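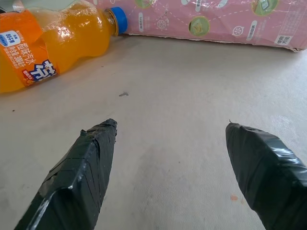

Drink tax kicks in the first of August and the council finally passed the deposit half of it too, so two new things on your grocery receipt in Weltach. Ordinance 3801 if you want to look it up, it's long. Tips below are mostly kitchen and pantry stuff, how to not lose money on it. Quick version: sweetened drinks get taxed, plain water and milk don't, and every sealed bottle in either group carries a 15 cent deposit you get back. Size doesn't get you out of it. A little 300 mL orange soda like this one, imported label and all, pays the same deposit as the big jug from Busano. Keep the screw cap, they want it back on.

Before August

Go through the pantry now. Anything bought before the start date has no deposit paid on it, so no refund. The machines won't know the difference at first but the city says stickers are coming, and old bottles without a sticker get spit back out. Use the old stock up first. Front of the shelf.

Write the month on the lid with a marker if you buy by the case. Takes a minute. Grease pencil works too and wipes off.

Reading the receipt

Two lines to look for. SWT is the tax, DEP is the deposit. SWT is gone for good, DEP comes back. If you see SWT on plain seltzer, take it to the desk before you leave the store. Kofler had seltzer coded wrong for the whole trial week and they fixed it on the spot for anyone who asked, but not for people who came back the next day with no reciept.

Tape receipts inside a cupboard door. A binder clip on a nail is better if you've got the door for it. Thermal paper fades, so keep them away from the stove side. Mine went blank over the toaster in one winter.

100% juice is exempt. "Juice drink" is not. Read the front AND the back. Powder mix is exempt for now, the council put that off till the fall session and I would not bet on it staying that way. Syrups for soda machines are taxed.

Storing empties without the smell

— Rinse right away. Half a cup of warm water, cap on, shake, dump. Dried-on sugar is what brings the ants.

— Drain upside down in the dish rack overnight, then put the cap back on.

— Do NOT crush. The machines read the label and a flat bottle gets refused. Twisting them to save room is the same problem.

— Leave the label on. I know, everybody peels for recycling. Stop peeling.

— Tall lidded bin, not a bag. Bags leak and tip over. Line the bottom with newspaper and change it when it's sticky.

— Under the sink is the worst spot if you have any kind of drip. Garage or back step with a lid.

For ants that already showed up: wipe the trail with plain vinegar and water, half and half, and move the bin. They come back if you just move the bin.

Where to take them

Fetden depot is the big one, 2000 feet past the fire station on the river side, open Sunday mornings when the store machines are jammed with people. Stores only have to take what they sell. The depot takes anything with the sticker. Go before 10 if you can, the line backs up into the road after that.

Store slips expire. Cash them the same trip, don't leave them in the car visor. Depot pays straight cash up to a limit, then it's a check in the mail, and that was slow even in the trial.

Glass goes in a seperate crate. Broken glass, no refund, and wrap it before it goes in the trash.

If you're on assistance

Form 994 gets the deposit waived at the register. Not the tax, just the deposit. You can pick it up at the library desk or the clerk's window. Bring the benefit letter, not the card. They turned away people with just the card. One form per household, good for a year, and you have to renew it yourself, there is no reminder.

Small shops and bake sales

If you sell drinks out of a cooler at ballgames or the church lot, the tax part is on you unless you bought them retail with SWT already paid. Keep that receipt in the cash box. Damian Berchtold at the clerk's office told me they'd rather see a faded receipt than none, and a phone picture of it counts. So take the picture at the store.

Making your own

Cheapest way around it. Pitcher of water, juice of a couple oranges, sugar to taste, pinch of salt, top with seltzer when you pour so it doesn't go flat in the fridge. Keeps two days. Strain it if the kids complain about bits. Iced tea same idea, steep it in cold water overnight and it won't go cloudy.

Old pickle jars for storing, boil the lids with a spoon of baking soda first or everything tastes like dill.

Still not settled

Energy shots, baby formula drinks, and anything out of a vending machine. Council takes it up again after the summer break. Somebody also asked about bottles bought over in Busano county and brought home, and no, you can't turn those in here, no deposit paid. Will fix this page when they vote.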